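Home | Features | Rooms | Makers | Letters

The Table With Nothing On It

Last updated: 13th January

When I moved into my present apartment I owned a mattress, two lamps and a table. The table came first in importance. I bought it from Koval, a small workshop near the river which makes kitchen tables and benches and not much else, and I paid 392 for it, which at that time was more than I paid for anything I could not wear or drive.

I mention the price because it made me nervous. For the first weeks I put a cloth over the table, and over the cloth a plastic sheet, and I ate my soup on the plastic like a guest in my own home. My neighbor came in to borrow a ladder and asked me if the table was damaged under there. I said no, it was perfect. She looked at me for some time and then she took the ladder.

After that visit I removed the plastic. The cloth stayed until November.

This article is about light wooden tables, how people live with them and how they keep them. I have spent a good part of the winter visiting people who own such tables, and one person who repairs them, and I have changed my opinion on several points. I used to think a pale table was a mistake for a person who cooks. Now I think it depends mostly on the finish and on the temper of the owner.

The workshop in Iltavholm

Violeta Benítez repairs furniture in Iltavholm, in a long building that was once a bakery. The oven doors are still in the wall, and she keeps her sandpaper behind them, sorted by grit. When I arrived she was working on the underside of a table, lying on her back on a piece of carpet, and we talked for a while in this position, I standing and she on the floor.

Her customers bring her tables with three kinds of trouble, and she has little sympathy for one of them. Rings from cups she repairs gladly. Cracks from dry winter air she repairs gladly also. What she does not like is a table that somebody has sanded at home with a machine, in a hurry, across the grain.

"They want to take away one mark," she told me, "and they give themselves a hundred."

She showed me how to see it. You bend down until your eye is almost at the level of the wood, with the window on the other side, and you look along the top. On a good surface the light runs smoothly to the far end. On a badly sanded one it catches in small curls, like the marks of skates on ice. I looked at four tables in this way and I found the curls on one, and I felt proud, and then she told me that this was the easy one.

For tables in pale wood she prefers oil or soap to lacquer. A lacquered top is stronger on the first day, she admits, and for a family with small children she will sometimes recommend it. But when lacquer breaks, the dirt goes under it, and then the whole top must come off. With oil you can work on one place and leave the rest alone. The repaired place will be a little different in color for some months. She does not consider this a fault.

What I do at home

My own table has an oil finish. I bought a tin called Pliremden because the shop had it, and I have stayed with it because I know now how it behaves. It goes on thin. I use an old cotton shirt, torn in pieces, and I rub in the direction of the grain until my arm complains. Then I wait, and I wipe away everything that the wood did not take. The first time I did not wipe enough, and my newspaper stuck to the table. A part of the weather forecast is probably still there.

The rags must be spread out flat to dry, outdoors, and never thrown in a ball into the trash. Oily rags can heat up by themselves and start a fire. It is written on the tin in small letters, and I think it should be in large ones.

Between the oilings I do very little. A damp cloth after meals, a dry cloth after the damp one. Lemon juice and red wine I wipe at once. Tea I have stopped worrying about. For the rings that remain I use a fine abrasive pad, by hand, always with the grain, and then a small amount of oil on the same place.

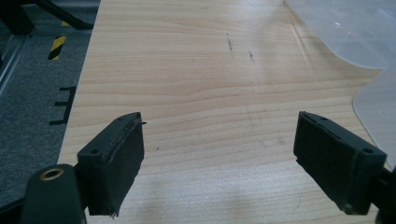
How often should a light wooden table be oiled? Two times a year is enough for most homes, with one more treatment if water stops forming drops on the surface and begins to sink in.

The best time for the work is the evening before you will be away from home, so that the oil can rest undisturbed through the night and the next day. I learned this from Violeta Benítez, who learned it from a cat.

Clear it every night

The habit I have kept longest comes from a couple in Gernudness who own the palest table I saw on my travels. They bought it for a house where they no longer live, and it is too big for the present kitchen, so that one of them must always sit with the back to the refrigerator and stand up when somebody wants milk. Every evening they take everything off it. The fruit bowl goes on the shelf, the letters go in a drawer, the salt goes back by the stove. In the morning the table is clear and they begin again.

I asked if this was for the wood. The husband said it was for the letters, because before that they lost bills. The wife said the wood also became more even in color. Daylight changes pale wood slowly, and if a bowl stands always in the same place it leaves a lighter circle under it. She had such a circle once, from a vase that her sister gave them, and it took two summers to fade.

I tried it for a month with some resistance. I am a person who puts things down. Keys, receipts, a screwdriver, half of a sandwich - all of it used to find its way to the table and live there. Now I carry these things away at night, and some of them I carry only as far as the chair. The chair is not in very good order. But the table is clear, and in the morning the light comes in low over it and I can follow the lines of the grain with my coffee in my hand.

In spring I will oil it again. There is a small dent near the corner, from the day a jar fell, and I asked in Iltavholm if it could be lifted with steam. It can, probably. You lay a damp cloth on the dent and touch it with a warm iron, a few seconds at a time. I have the cloth and I have the iron, and so far I have not done it.

Related in Rooms

A Bench for Two in a Narrow Hall
Soap Floors: What We Learned After One Winter
Letters: 791 Replies on the Subject of Coasters
How to Choose a Kitchen Chair You Can Lift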